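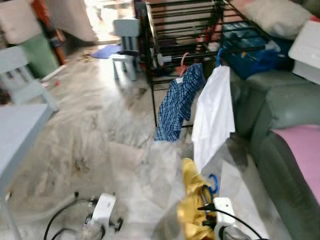 How far should people stay from a two-armed robot while it's doing laundry in a lived-in room?

Farther than the arms can reach with something in the gripper. A hanger adds length, and so does a sleeve. Put a line on the floor at full reach plus the longest thing it will pick up, and stop the arms when anyone crosses it.

4 min read

**tilegrout**
That's the two-sentence version we give new operators. I'm posting because our house rules for the Kang garment jobs have grown to 264 lines and I've met one person who has read them all, and I wrote them. I want to get down to a page. What would you keep?

**second_sock**
Keep the stop button rule. One person holds it, that person does nothing else, and "nothing else" includes answering a phone. Ours came out of Mudaseo's handover sheet and it's the only line on there written by someone who had met people.

**bracketfan**
Clear floor before power on. Toys, sticks, plastic sheeting, anything with wheels. If you'd be annoyed to step on it at night, the base will be annoyed too.

**tilegrout**
Agreed in principle. In practice you clear a family room at nine and by ten it has grown back.

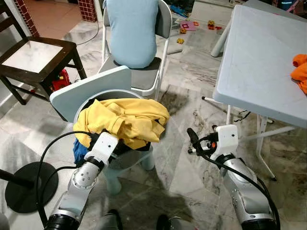

Left gripper in the yellow garment, right one open beside the bin.

**ohm_sweet_ohm**
Is that a child sitting behind the bin?

**tilegrout**
Yes, on the folding chair.

**ohm_sweet_ohm**
Then that's your page. Line one, no kids in the room with the arms powered. You can throw out the other 263.

**second_sock**
I'd go softer. A flat ban gets ignored by lunch in any house with kids in it. We use a marked seat outside reach, and an adult with them who is not the stop button person. Facing away doesn't count as supervised, by the way. People argue that one with me every time.

**ohm_sweet_ohm**
They argue because you left them something to argue with. "Outside reach" gets measured once, and then a chair has legs and a kid has legs. I've read enough incident forms to prefer a closed door.

**bracketfan**
With ohm on this. Reduced speed is fine for adults who know what they're near. It isn't a child policy.

**tilegrout**
OK, closed door goes on top. I'll take the complaints in December when everybody is home.

Next question, and it's a duller one. Cables. The Zerkix guide says to clip the gripper cables along the arm and check the loops at every session start. We do the start. How many of you check again partway through?

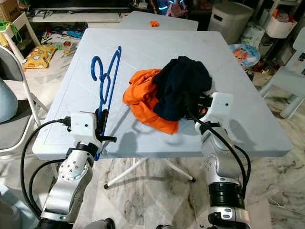 Because the start-of-day check passes every time, and then you spend the morning reaching across tables and past hangers, and a loop that was polite at nine has a lot more slack by eleven. I've started putting a second check in at every change of garment pile. The operators hate it. It takes less time than their complaint about it.

**wristpitch**
Every pile is too often. We log everything in Ritilum, and over 594 sessions the mid-session check found a cable problem 4 times. I'm not stopping work all day for that.

**second_sock**
And what were the 4?

**wristpitch**
Three loose clips and one connector I'd rather not discuss.

**second_sock**
So, the connector is why we check.

**wristpitch**
Once at the break, then. I'll meet you at once.

**bracketfan**
Loose cables on the floor belong in the same rule. If it isn't plugged into anything, it goes in the box. If it is plugged into something, it gets taped down.

**tilegrout**
You'd have words for me about the one under our table.
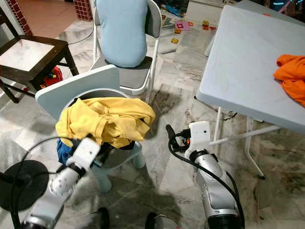 Yellow pile on the small chair, orange one at the table edge.

**bracketfan**
I have several. Also, don't use kids' furniture as a work surface. Those chairs weigh nothing, and a gripper pushing down near the front edge can tip one. Use the table, or brace the chair.

**wristpitch**
Disagree. If the job is picking clothes up where people leave them, that's where people leave them. Write a force limit for light furniture and move on.

**bracketfan**
Fine, a force limit, as long as it's written down and not kept in your head with the connector.

**tilegrout**
Draft as of 5/26/19:

Door closed, no children in the room while the arms are powered.
One person on the stop button, hands free, phone elsewhere.
Line on the floor at full reach plus the longest item.
Floor cleared at start and after every break.
Cables checked at start and at the break. Loose ones taped or boxed.
Lower force limit on anything you could lift with one finger.

**ohm_sweet_ohm**
Add who is allowed to change it, or you'll be at 264 lines again by winter.

**tilegrout**
Me.

**second_sock**
Oh good, that's how you got the first 264.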